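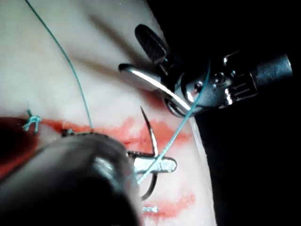 Two bottles of Garkville Winter Sour, and what became of them

6 June 2008

I have a rule about beers that come with a numbered label, and the rule is that I don't buy them. I have broken this rule so many times that it's more of a seasonal affliction. Garkville put out the Winter Sour last September, which tells you how closely they follow a calendar, and I have been walking past two bottles of it in my basement ever since, pretending I'm the kind of person who ages things.

I'm not. I am the kind of person who forgets things in a basement. From the outside it looks the same.

What finally got the bottles upstairs was Kaj Ragnarsson, who sent me a long email explaining that the cherry in this one falls off a cliff before summer and that I was an idiot if I hadn't opened it yet. Kaj brews in his garage and has opinions about cherries. He has opinions about the shape of the glass and the temperature of the room and, once, memorably, about my socks. But he was right about the Hultden saison and he was right about the smoked porter that I still get blamed for at parties, so I put a bottle in the fridge and called Sólveig, who will drink anything with me as long as there's cheese.

First bottle. The cork came out with a noise like a polite cough. I poured it into the two decent glasses we own and got a thin pink head that hung around just long enough to be photographed and then left. Color is somewhere between cranberry juice and the water you rinsed the paintbrush in. Smell: cherry skins, wet oak, a little bit of the barn, and under that something I kept calling almond and Sólveig kept calling Band-Aid. We did not settle this.

The taste is where I'm supposed to use the word "funky," so there, I've used it. It's sour up front, properly sour, the sort that makes the hinge of your jaw tingle. Then the cherry shows up, a bit late and a bit out of breath, and it's very nice cherry, tart and not at all like cough drops. Then the wood. A lot of wood. Whoever was in charge of the barrels at Garkville wanted to make sure you got your money's worth of barrel.

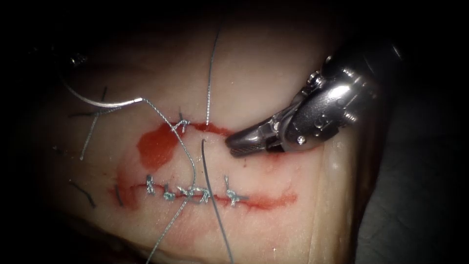
By the second glass I had warmed up to it, and it had warmed up to me, because I'd left it on the counter while I looked for crackers. Drink it warmer than you think you should. Straight from the fridge it's all elbows. Give it twenty minutes of neglect and the almond thing (it is almond) rounds out and the sour backs off enough that you can have a conversation at the same time.

Sólveig's verdict was that she liked it better than the last one I made her try and worse than wine. I think that's the highest mark she's ever given.

The second bottle went to the tasting at Hacer Uysal's place, where the deal is that everybody brings something they've been hoarding and nobody is allowed to ask what it cost. I like this deal. It's the only way I've ever gotten near a Riis barleywine, which sells out in the time it takes me to find my car keys and is then resold by people who should be ashamed of themselves.

There were 4 sours on the table that night and I'd put Garkville second. The winner was a plain, cloudy, no-fruit thing that Sille Hallgrímsson brought back in her suitcase wrapped in a bath towel. The label had fallen off somewhere over the ocean and she could not remember what it was called. So that's my recommendation, folks: go find that one. It's yellow.

The Riis, since you're going to ask, was wonderful and I had a thimble of it. Toffee, figs, a bit of leather, and a burn at the end like a small and well-mannered house fire. I'd pay real money for a bottle, and I'd like it on record that I haven't, mainly because I can't find one.
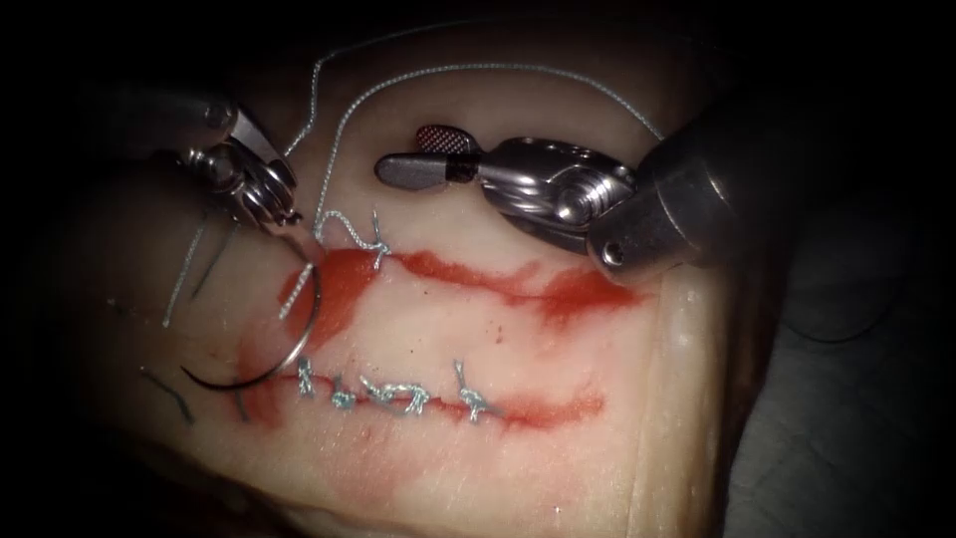
I should also mention that Signe Þórarinsdóttir, who usually has better taste than all of us, thought the Garkville was too woody to finish and poured hers into my glass. I'm not going to argue with that, partly out of respect and partly because I got more beer. But I do think her bottle of choice that night, a pale ale with so much hop in it that my gums went numb, disqualifies her from complaining about balance.

Is it worth tracking down? There were 160 cases made, according to the neck tag, and the shop on my side of town still had a few standing next to the register looking hopeful. If they've marked it down, sure. If they're still asking full price, split one with a friend, preferably a friend who is going to say it smells like a Band-Aid and leave you the rest.

As for aging it, Kaj says no and I've got nothing left to age, so I can't check his work. If you've got one from the first release sitting around, open it and let me know. I'd start with the glass out of the cupboard and the bottle out of the fridge, and maybe some of that hard orange cheese with the crunchy bits in it, which was better with this than the blue. The blue won. The beer just sort of lay down.

Next up is the Hultden brown, assuming I can remember which shelf I forgot it on.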